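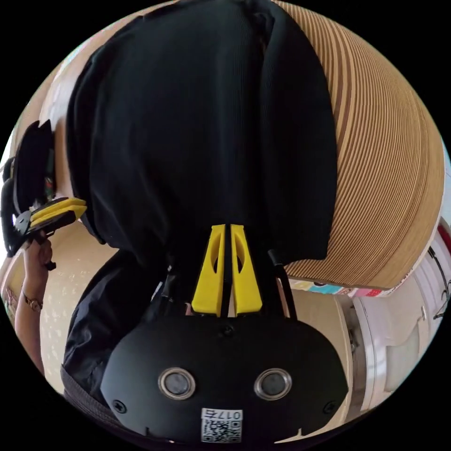

How do I make a small bedroom feel less like a closet?

Gorazd Dervishi
246 views

We just moved to Flultdale and I love the place, but the second bedroom is tiny. It measures 70 square feet on the rental sheet and it has to work as a guest room plus a place where I can read and practice guitar. I rent, so no knocking down walls! I can paint as long as I put it back later. What would you do first? Budget is small, and I'm happy to build things.

3 comments · Share

plumandpine

Oh, I love a tiny room! Start with the bed, since everything else has to fit around it. Push the long side against a wall and you get one decent stretch of floor instead of two skinny strips you can't use. Then raise it. Mine went up 11 inches on plain wood blocks and now all the winter blankets live underneath, plus a suitcase full of other blankets (don't judge).

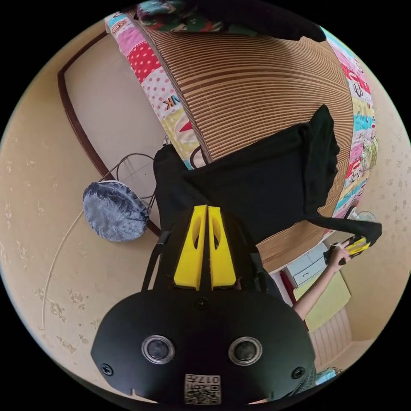 After that, go up the walls. One long shelf above the door holds a ridiculous number of books, and it doesn't take an inch of floor. Hang the guitar too, on an inside wall away from the heater. For light I'd skip the ceiling fixture completely and use two clip lamps, one by the pillow and one by your chair. It changes the whole mood at night, I promise!

Tape everything out on the floor before you buy a single thing. I did mine in August and moved the tape every evening for a week, and I still use that layout.

12 likes · Share

Nagano_Nell

Agree on the tape. Paint the ceiling the same color as the walls, a warm off-white if you can. Ours was done in a weekend and I was so happy with it that I did the hallway too. Also check whether the door can be rehung to swing out. Ask your landlord first.

4 likes · Share

hutch77

get a folding chair

1 like · Share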